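Tostby Soft Goods Kit: Handling Cloth on a Bench Arm

The kit adds a two-finger gripper, a wrist camera and a license for the Nimomach control software to an existing small arm.

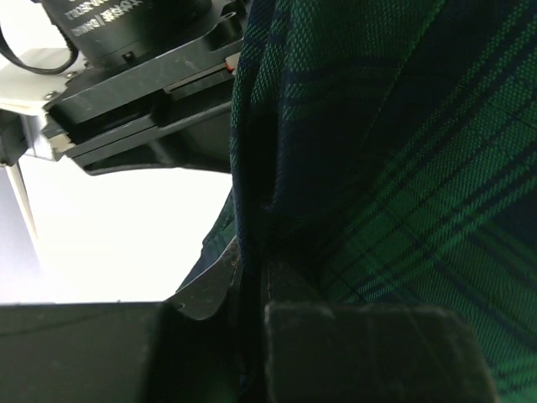
Fabric remains a hard case for low-cost grippers. It folds over itself, hides its own edges and changes shape under light contact. Tostby's approach is to pinch a fold between flat black fingers and let the software regulate closing force in 10 steps. Plaid is a useful test material, as the stripes bend with the cloth and give the camera something to track.

Setup took 61 minutes, including calibration. Lesego Makhubela, who runs the test bench at Wallelbridge, left the force at step 7 for twill and dropped it to 2 for thin lining. Frayed borders needed a second grasp more often than hemmed ones.

The manual is thin on cable routing. A revised edition is due in February.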